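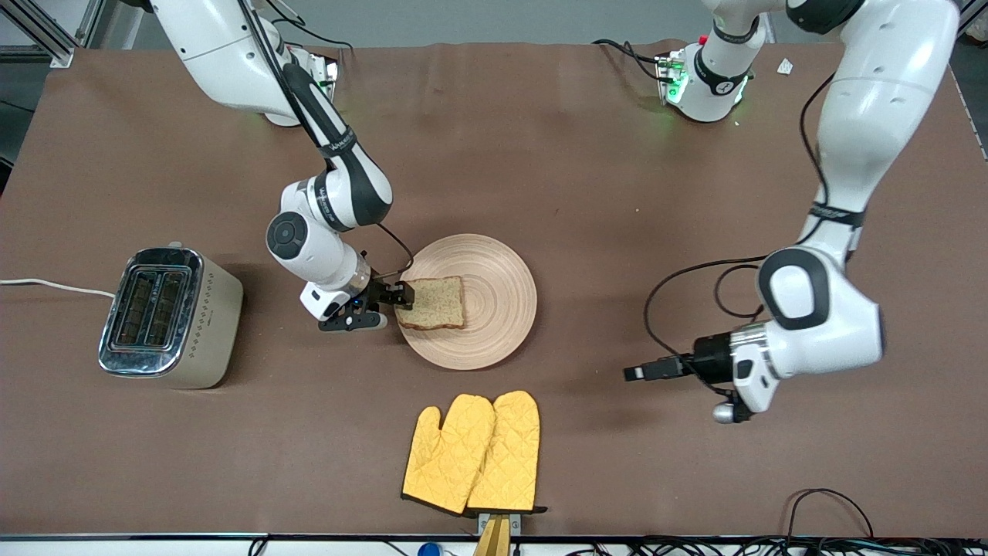

A reply on the Kaewkla list says the ground on our panel can't be plain chalk and glue, going by the way the cracks run, and asks whether we tested for lead white in the priming.

28 August 2018

We did not. Only the top edge was sampled, 3 spots, all of them in the old fill. Will take 2 more from the lower left, under the sky-colored retouching.

Inventory no. 771, river view with cattle, oak, unsigned. The Gisari sale list gives it as Dutch, second half of the 17th century. Width is 66 cm at the bottom - top not measured yet, the frame rebate is in the way.

Varnish: small swab test in the clouds, yellow came off easily. Stopped at the mast, the brown there went soft.

Still to do: ask Brarkumer for the old X-ray plates, order more swabs. Panel stays face up until the flaking by the cow is set down.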